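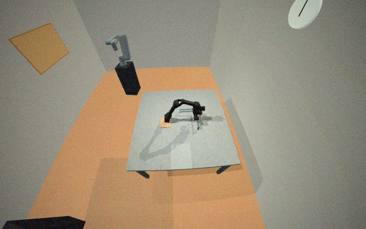
Nanel floor paint, one coat, water based, for concrete, screed and old boards. Goes down with a roller, no primer on sound concrete. Color is the thing people ask about first. Orange floor with plain gray walls works a lot better than it sounds, warm underfoot color and nothing fighting with it, and you can hang a flat orange square up on one wall to pick it up again. Satin finish – not shiny, hides scuffs ok.

Colors in stock: Burnt Orange, Slate, Oat, Bottle Green. Oat back in May.

Coverage: one 5 liter can does 41 square meters on smooth concrete. Rough screed drinks more, buy an extra can and return it unopened. We take returns on full cans, not on mixed colors.

Drying: touch dry same evening if you start before noon. Light foot traffic next morning. Leave heavy furniture off for a week, longer in a cold basement. Please dont put rugs down early, they stick and you'll be emailing us.

Prep. Sweep, degrease, rinse, let it dry out properly. Old gloss needs a scuff with 120 grit. Fill cracks with Teltska filler first (sold separately, item 183). Damp slab? Fix the damp. No paint will help you there. 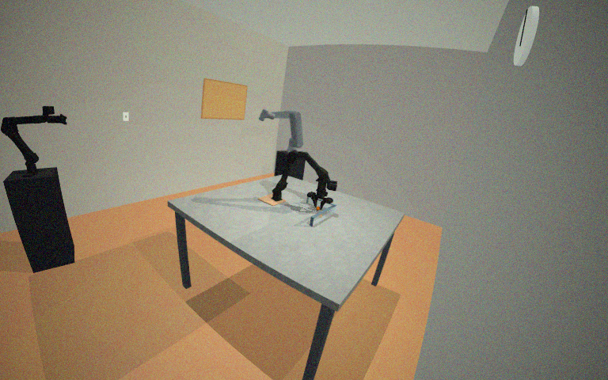
Pale gray top with a thin darker rim, straight square legs.

Same paint on furniture: we get asked weekly. Table legs yes, tops no – Nanel is made for feet and gets marked by hot cups. For tops use Cisitz hard enamel, the slate shade sits nicely next to a pale gray surface. Two thin coats, sand lightly between.

Cleaning: mop, warm water, drop of dish soap. No bleach, no steam mops.

Shipping: orders over 200 go free, everything else flat rate. Cans ship upright in a Nistor crate, keep the crate if you might be returning. Trade pallets 1,808 delivered, mixed colors fine, call before 3 pm for next day dispatch.

Sample pots available in all colors exept Bottle Green. Paint a piece of card and look at it in the evening too.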